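The Longest Substitution in the League

Stosolo plays its home games on a field that tilts. The away bench is at the low end, and by the second half of a wet February afternoon it tends to have its feet in a puddle. Visiting managers complain. The club has answered each complaint in writing, and the answer is always that the puddle was there first.

I went for the return leg against Roketmont, which the fixture list calls a regional derby and which is separated by 40 miles of road and one very slow ferry. The attendance was 362. The club announces this number over the loudspeaker in the tone other clubs save for a new stadium, and the crowd applauds itself.

What brought me was a scheduling problem. Stosolo had gone 27 games without winning away, a run long enough that supporters had stopped being upset about it and started having opinions about it. Some felt the team traveled too early. Some felt it traveled too late. A man at the tea window told me it was the sandwiches, and he had clearly told other people before me.

At home they were a different team. At home they ran downhill for 45 minutes and then defended uphill, grimly, with everybody back and one forward left standing near the center circle like a person waiting for a bus. It was not pretty, but it had kept them in the division for six seasons, and the division, sponsored by a maker of garage doors named Szabó, is not one that hands out points for pretty.

Roketmont arrived an hour late, courtesy of the ferry. The referee agreed to push back the kickoff, the Stosolo side agreed to stay warm, and the rest of us agreed to buy more tea. The clubhouse has a single room for this kind of emergency and it fills up fast. People talked about Stollovley, the club up the valley that folded after its pitch was sold, and whose supporters now divide themselves between the remaining teams according to grudges I was not able to follow.

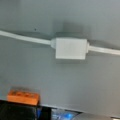
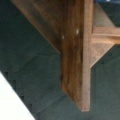
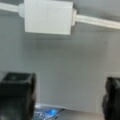 Two views of white fittings against gray, and, in the middle one, a wooden leg.

When the game did start it was worth the tea. Roketmont had the slope first and scored from it inside ten minutes, a long ball that picked up speed on the grass and left the Stosolo goalkeeper and his nearest defender each politely offering it to the other. The 40 or so who had come across on the ferry made a noise out of all proportion. The home end went quiet, then began explaining to itself that conceding early was part of the plan.

Possibly it was. Stosolo turned around at halftime one down, facing downhill, and equalized from a corner that nobody near me claimed to have seen properly. After that came the substitution.

I have watched a lot of lower-league soccer and I have never seen a change take so long. The board went up with the wrong number on it. The player whose number it was walked off, shook hands with everyone on the bench, and put on a coat. The board was corrected. He took off the coat. The player who was meant to leave had by now moved to the far touchline and could not be made to understand, or had decided not to. The replacement stood at the halfway line doing small jumps. He did them for so long that the away supporters began counting them out loud, and then cheering every tenth one.

He came on at last, ran straight into the penalty area, and headed the winner with his first touch. The coat, which had been left on the grass, was thrown in the air by someone and landed in the puddle.

Afterward the home manager said the delay had been tactical. He said it with a straight face, and the reporter from the local paper wrote it down the same way. The Roketmont manager said he would be lodging a complaint, and I assume he has had his answer about the puddle by now.

The win lifted Stosolo three places and did nothing at all for the away record, which is what people wanted to talk about in the parking lot. The next trip is to a ground on the coast where they have never managed so much as a draw. Supporters' coach tickets had gone on sale that morning. The club needs to raise 800 for a replacement substitution board, preferably one that can show two digits in the right order, and part of the fare goes toward it.

The coach leaves early. Bring your own sandwiches, said the sign on the clubhouse door, and the word "own" had been underlined twice.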